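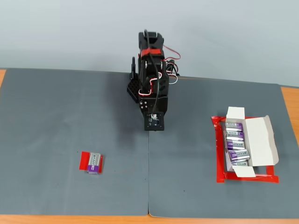 Masking fluid on 300 gsm paper, worth it?

inkwell_tam
Everyone swears by masking fluid for window frames. I've ruined two sheets of Lüthi cold press with it. Do people really get clean edges?

Corina Auer
I do. Take it off the same day.

pondgrass
Same day won't save soft sizing. I'd blame the paper — mine tore after 11 minutes.

Corina Auer
Never had a tear, and I've used that paper since March.

inkwell_tam
Which fluid, though? Mine's Jalluteck.

pondgrass
Skip it and paint around the frames.

inkwell_tam
All 21 windows? No thanks.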